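Tuesday, before club. Filling this in as I go, so excuse the rambling.

# Pre-session check, robotics club, arm bench and sim

Same sheet as always: OK, FIX or N/A, then whatever I feel like saying about it. If you're running the session and I'm not there, please write comments too! A page of bare OKs tells me very little when something goes wrong two weeks later.

## 1. Room

- [x] **Door unlocked, lights on, both exits clear.** OK. There was a stack of folding chairs in front of the back door again. Moved them.
- [x] **First aid kit stocked.** OK, but we're down to the tiny bandages that don't fit on anything. I'll bring more.
- [x] **Floor tape around the arm bench.** OK on three sides. The side by the window is peeling and I stuck it back down with my shoe, so let's call that a FIX for next time.
- [ ] **Fire extinguisher tag current.** FIX. I can't read the date on it (someone has put a sticker over it). Emailed the office.

## 2. Power and cables

- [x] **Power strips not chained together.** OK! First time this semester.
- [x] **Cables off the walkway.** OK after I rerouted the one from the Levent laptop. It likes to sneak across the gap between the benches, and somebody is going to go flying over it.
- [x] **Battery charger on the metal tray.** OK.
- [ ] **Spare fuses in the drawer.** FIX. One left. Ordered a bag.

## 3. The real arm

- [x] **E-stop pressed and released, arm cuts out.** OK, tried it twice. Works from both sides of the bench.
- [x] **Base bolts tight.** OK. One took a quarter turn, the others didn't budge.
- [x] **Speed limit set to 20 percent.** OK. It was set to 40 when I came in, so whoever had it last, please put it back when you're done. New members stay at 20 all the way through April, no matter how nicely they ask.
- [x] **Gripper fingers, no cracks or loose screws.** OK.
- [ ] **Safety glasses, one pair per person.** FIX. We have 13 pairs and I wouldn't wear four of them, they're so scratched up you can't see the bench. I've put those in the bin under the sink for the paint crew.

## 4. The sim (Pichon project)

Yes, the sim gets a safety check as well. The Pichon team's programs go from the simulator straight to the bench once they pass, so a sloppy setup in there can turn into a real whack on a real table. I'd much rather be fussy at this stage.

- [x] **Right scene loaded.** OK, it's the marker and pen holder one. The Stullico scene was still open on the second laptop, and I closed it without saving (sorry if you wanted that!).
- [x] **Collision checking on.** OK. Check the box itself, please, don't go by the little green light in the corner.
- [x] **Start pose clear of the table.** OK, plenty of room under the fingers.
- [x] **Gripper starts open.** OK.
- [x] **Pen holder upright and empty.** OK.
- [ ] **Marker position matches the task sheet.** FIX on the sheet, the scene is fine. The sheet says the marker lies square to the table and we agreed ages ago that it should be at an angle. I'll reprint it.
- [x] **Log folder has space.** OK for now. There are 1,615 runs in there already and I think most of them are from one very determined weekend. Nadel team, could you move yours to the shared drive?
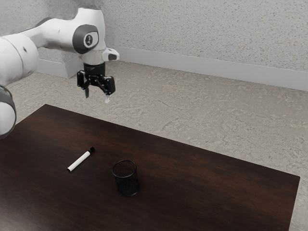
*Pichon sim, start of task: marker on its side, pen holder standing, gripper open above.*

## 5. People, before anything moves

- [ ] Hair tied back, sleeves up, lanyards off. To do when everyone's in.
- [ ] One person on the e-stop and doing nothing else. No phone, no snacks, no helping with code "for a second."
- [ ] Say "moving" out loud and wait for an answer before you hit run. I know it feels silly. Do it anyway.
- [ ] Everyone behind the tape, me included.

## Open items from this sheet

1. Tape by the window
2. Extinguisher tag (waiting on the office)
3. Fuses, ordered
4. More safety glasses, and I need to ask what we have left to spend
5. Marker line on the Pichon task sheet

Good to run the sim right away. The bench can go once section 5 is ticked and we've got enough decent glasses for whoever shows up. If we're short, take turns, and the people waiting can start on the sim.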